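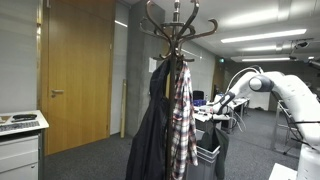

A bentwood coat rack with a navy jacket and a plaid flannel shirt.

Emese Fodor bought two winter coats in her twenties and still wears one of them. She runs a mending counter in Titholm, where February is the busiest month. Linings go first, then pockets, then cuffs.

Last year she took in 500 pieces. Of those, 78 were past saving and went for patches. A torn lining costs less to fix than most people expect, and she will say so before she quotes a price. 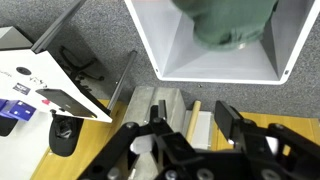
Should a wool coat be washed before it's mended?
Brush it and air it overnight first. Wash only if the label allows it, and let it dry flat.

Gleice Rangel, who cuts patterns at Furtado, keeps her old flannel for elbow patches. It frays less once it has been through the wash a few dozen times. She sews them on by hand in the evening, with the radio on.

Related
Buttons that last
Moths: a winter guide
The Sunholm wool sale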